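The Crinkle-Cut Fry Deserves the Good Tablecloth

There is a drawer at Kaczorowski, the secondhand kitchenware shop on the corner near my apartment, that holds nothing but wavy-bladed cutters. Wooden handles, plastic handles, one with no handle at all. I bought mine there in 2003 for 2 dollars, and it has made me happier than any knife I own.

I love a crinkle-cut fry. I love the ridges, which catch salt in a way a smooth fry can't. I love how they stack - all those little valleys fitting together, so that a pile of them holds its shape on the plate. And I love that they belong at home, on an ordinary evening, on a low table in front of the couch.

For this piece I spent a month eating them every way I could think of. I cut my own from big floury potatoes, soaked them in cold water, and dried them in a dish towel until my wrists hurt. I also went through a great many freezer bags. The Drovero ones come in 500 gram bags and brown beautifully at the edges, and Brutow makes a thicker cut that stays fluffy in the middle. My own never came out as even as either, but the crooked ends got so crisp that I fought my family for them!

Then there's the question of how to eat them. Fingers are fine, of course, but I've become a real convert to chopsticks. You can reach into the middle of the heap, pick out the exact fry you've had your eye on and give it a careful dip, and your fingers stay clean for turning pages. Wooden ones grip best, I find, as the lacquered kind let a greasy fry slide right out.

Ketchup goes straight on the plate for me, off to one side, and it always ends up smeared halfway across. A second plate solves the sharing problem, and it lets you keep one pile plain. Put a printed cloth down first, the more roses the better. Mine came from Geltska, the linen stall at the covered market, and it has been through the wash so often that the fabric has gone wonderfully soft. 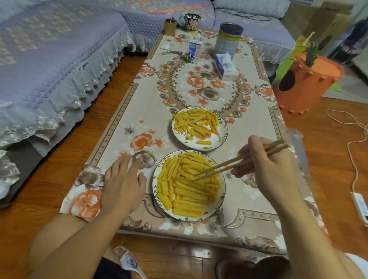

Do frozen crinkle-cut fries need to thaw before they go in the oven?

Cook them straight from the freezer. Thawed fries turn limp and stick to the pan, so spread them in a single layer while they're still hard and flip them halfway through.

As for salt, add it the moment they come out, while there's still a little oil on the ridges for it to cling to. I like a fine salt here, and sometimes a pinch of smoked paprika or white pepper. Leftovers (should you have any) go back in a hot, dry skillet the next morning, with an egg cracked over the top.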